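Pendirton Line Monitor: a second look after one winter

The pitch from Pendirton was simple. Clip their sensors to your motors and compressors, let the dashboard watch the power draw, and the savings show up on their own. I run maintenance planning at a small molding shop in Mansilla, and I've heard that pitch before.
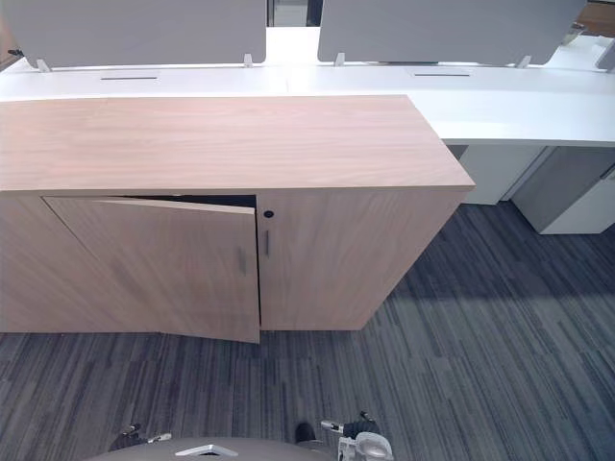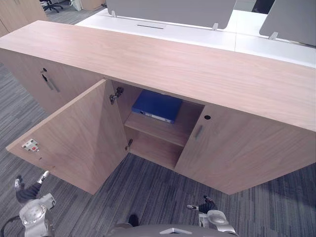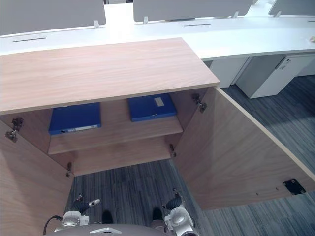

We paid $2,643 for the starter kit, which covers 7 machines. Setup took most of a morning. The clips are fine, the gateway found our network on the second try, and the manual is short enough to read standing up.

Then the alerts started. By December I had more than 300 in my inbox, nearly all of them telling me that a press was using more power while it was pressing something. You can raise the thresholds, one machine at a time, on a screen that logs you out if you stop to think.

It did catch one real problem, an air leak on the older compressor. Catalina Retamal on our night shift had already written it up, from the hissing.

The "projected savings" figure bothers me most. It went up after we shut down for the holidays. I asked support how it's worked out and got a brochure back.

Kedholm sells a plain logging meter with no dashboard and no projections. I'd try that first and do the math in a spreadsheet.

Rating: 2 out of 5. The hardware earned both.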